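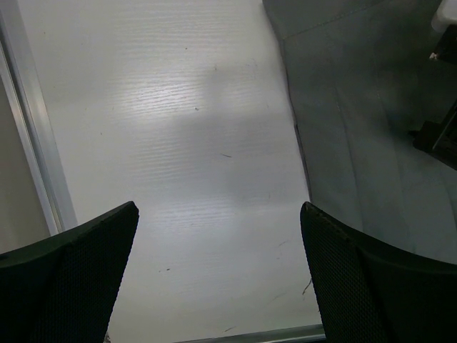 白い天板のテーブルって、結局なにで拭くのがいいの?
固くしぼったマイクロファイバーの布で木目に沿って水拭きして、そのあと乾いた布をもう一回。私たちの班ではこれに落ち着きました。

というわけで、生活デザイン演習のレポートです! テーマは「共用の作業テーブルをきれいに保つ」。地味ですよね。でもやってみたらけっこうハマりました。

きっかけは5月、発表用の紙を広げたら裏に細かいゴミがびっしりついてきたこと。白いから清潔に見えるんですけど、顔を近づけると黒い点とか、髪の毛みたいな細いのとか、うっすらした擦れ跡とか、まあいろいろあるんです。しかも光が反射しているところは木目のすじが光って、汚れなのか模様なのか紛らわしい(私は模様を必死にこすってました)。

試したのは、乾拭き、水拭き、中性洗剤の3種類。乾拭きだけだと繊維が端へ移動するだけで、金属の縁のきわにたまっちゃう! 洗剤は短い黒いすじには効いたけど、拭き残すとくもります。同じ班のZulmira Fonsecaさんは縁のところだけ綿棒でやっていて、これは全員まねしました。

作業時間は最初が45分、慣れてからは40分。5分しか縮んでない……。道具を取りに行く往復が長いので、次は布と綿棒をまとめた箱「Prata」をテーブルの下に置くつもりです。擦れ跡のほうはまだ解決していなくて、メラミンスポンジは艶が消えそうで怖いから、先に目立たない隅で試してみます。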